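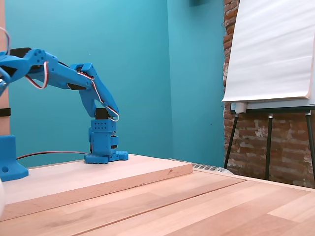
Cleaning and Re-Oiling a Sectional Wooden Tabletop

Kikorora Workshop Notes > Surfaces > Tables
Text: Chie Hosoda. Checked by Joaquín Garrido.

This page covers light-colored butcher-block tops that are made up of separate panels set edge to edge, with a visible seam between them. The top used for these notes is either beech or birch. The method is the same for both. It also applies to loose boards kept on a table as a second work surface.

It does not cover tops finished with varnish, lacquer or any other hard film. Test first: put a few drops of water on a spot near the back edge and wait ten minutes. On an oiled or bare top the spot darkens slightly. On a sealed top the drops sit there unchanged. If the top is sealed, stop at Step 3 and skip the oil.

Time and temperature

Active work is under two hours for a table of ordinary desk size. Drying time is much longer. Allow one evening for cleaning, a night for drying, and a second day for the oil. The room should be at 21 degrees Celsius or a little above. Below 15 the oil stays tacky for days.

What you need

Dish soap, the plain kind
Two buckets or basins
Cotton rags with no lint, at least six
A soft nylon brush
A wooden skewer or a thin plastic card
A vacuum cleaner with a crevice nozzle
Sandpaper, 180 and 240 grit, and a flat sanding block
Hano hardening oil for wood (one can is enough for several tables)
Nitrile gloves
A metal can with a lid and some water in it, for used rags
Painter's tape

For Step 5 only: Cukotis wood filler in sticks, shade 3124. This is the pale shade. The next one up, 509, is more of a honey color and suits the darker strips.

Step 1. Take everything off the top

Unplug cables before lifting anything they are attached to. Clamps and brackets should be loosened fully and lifted away. Sliding a clamp along the edge leaves a dent in softer strips, and dents at the edge are hard to steam out.

Lift loose boards straight up and check the underside. Grit trapped between a board and the table will show as short curved scratches on both faces. Wipe the underside and stand the board on its end against a wall, with air on both sides. Do not lean it near a radiator.

If a post or upright is fixed to the table and can't come off, tape around its foot. Oil that collects at the bottom of a post dries in a brown ring.

Step 2. Clean out the seams

Seams hold more dirt than the rest of the top together. Crumbs, sawdust, thread and small screws all end up there. Do this dry, before any water goes near the table.

Run the crevice nozzle along the full length of each seam. Go over it again from the other direction. Whatever is left will be packed down at the bottom, and the skewer will bring it up. Hold the skewer at a low angle and pull it toward you. A metal pick or a screwdriver works faster and will chip the corner of the board, so leave those in the drawer.

Where a seam changes width, work outward from the narrow part into the wide part. Pushing the other way packs the dirt into the point of the taper. Vacuum once more when you are done.

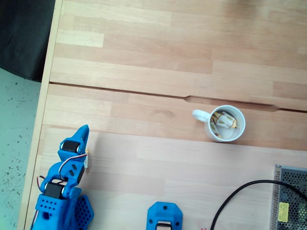
The seam between two boards. Toward the right it opens into a shallow tapered notch, then narrows again.

Step 3. Wash

Fill one basin with warm water and a teaspoon of soap. Fill the other with plain warm water. Wet a rag in the soapy water and wring it until it no longer drips. Wipe along the direction of the strips, one panel at a time. Turn the rag often.

Follow right away with a second rag from the plain water, wrung out just as hard. Dry with a third. The wood should never look shiny with water, and no water should run into a seam. If it does, press a folded dry rag into the seam and hold it there.

For cup rings, use the brush with a little soap and short strokes along the grain. Pale rings usually go at this stage or during sanding. Black rings are a reaction between metal, water and the wood, and they go deeper. Leave them for Step 4 and don't expect to get all of them.

Avoid bleach, vinegar and ammonia cleaners. Avoid melamine sponges as well, as they cut the surface unevenly.

Leave the table overnight with nothing on it.

Step 4. Sand

Washing raises the grain and the top will feel slightly furry in the morning. Sand the whole surface with 180 grit on the block, always in the direction the strips run. Use light pressure and long strokes. Eight or ten passes over each area is normally enough.

Stop just short of each seam and finish that edge separately, with the block held flat. The block should overhang the seam by no more than half its width. If it tips, it rounds the edge of the board and the seam will look wider afterward than it did before.

Check whether neighboring panels are level. Lay a steel ruler across the seam and look for light under it. A step of half a millimeter or less can be sanded down. Anything more is a matter of how the panels are fixed from below, so look at the screws or battens before you take off more wood.

Vacuum, then go over everything with 240 grit, three or four passes. Vacuum again and wipe with a barely damp rag. Let it dry for an hour.

A note on color. Freshly sanded areas are paler than the rest. On a top with alternating light and darker strips this can look patchy for a few weeks. It evens out with light and use.

Step 5. Fill small damage (optional)

Use the filler for chips, old screw holes and knife marks. Don't use it in the seams. Wooden panels swell and shrink across their width with the seasons, and a filled seam will either crack or push the panels apart. An open seam is doing its job.

Soften the stick in your hand, press it into the hole with the plastic card and level it off. Pick the shade that matches the strip, not the table as a whole. If you are between two, take the darker one – it shows less under oil. Let it set for the time printed on the package, then touch it with 240 grit.

Panels that have split along a glue line need clamps and glue, a separate job. We had one replaced by Henríquez, who cut the new piece from their own stock and left it one millimeter thick for sanding. It is still a slightly different tone from the others.

Step 6. Oil

Put on gloves and open a window. Stir the oil, don't shake it. Pour a small puddle, roughly the size of a jar lid, in the middle of one panel and spread it with a folded rag along the grain. Keep adding until the panel is evenly dark with no dry spots. Then move to the next panel.

At the seams, use a nearly dry rag wrapped over the skewer and coat the side walls of the boards. Bare end and edge wood takes up spills quickly. Do not let oil pool at the bottom. Check underneath the table as you go, and wipe off any drips.

Wait 20 minutes. Wipe off everything that has not soaked in, using clean rags. Rub hard. The surface should feel dry to the hand. Any oil left standing will turn into a sticky film, and the only cure is to sand it off.

Leave it four hours, then repeat with about half the amount of oil. Two coats are enough for a desk or bench. A table that sees hot mugs and wet hands every day should get a third coat on the following day.

Treat loose boards the same way, and oil both faces. A board oiled on one face only will cup.

Used rags: put them straight into the can of water and close the lid. Rags soaked in hardening oil can heat up and catch fire by themselves when bundled and left to dry.

Step 7. Putting the table back in use

Light objects can go back after 24 hours. Wait three days for anything heavy, anything with rubber feet, and anything that gets clamped on. Rubber feet on fresh oil leave gray marks that do not wash out. A bit of cork or felt under each foot is good practice at any time.

Wait a full week before standing a cup on it without a coaster. Ceramic mugs often have an unglazed ring on the base, and this ring is rough enough to scratch a soft finish when the mug is dragged. Mugs used for keeping small parts are just as bad in this respect, since they are heavier and get pushed around more.

Maintenance

Weekly: dry wipe, crevice nozzle along the seams.
Monthly: damp wipe as in Step 3, one basin is enough.
Twice a year: one thin coat of oil with no sanding. We do ours in May and again once the heating has been on for a few weeks.
When needed: the full procedure. Repeat the water drop test, and if the spot darkens in under a minute the finish is worn through.

Common problems

Top is sticky after two days. Too much oil left on, or the room is too cold. Warm the room first. If it is still sticky after another day, rub with a rag slightly wetted with fresh oil, then wipe completely dry.

White haze after washing. Soap residue. Rinse with plain water and dry.

Seam looks wider in winter. Normal. Measure it again in summer before you change anything.

Rough patch around one strip. That strip has grain running the other way. Sand it by itself in short strokes with 240 grit, and oil the spot again.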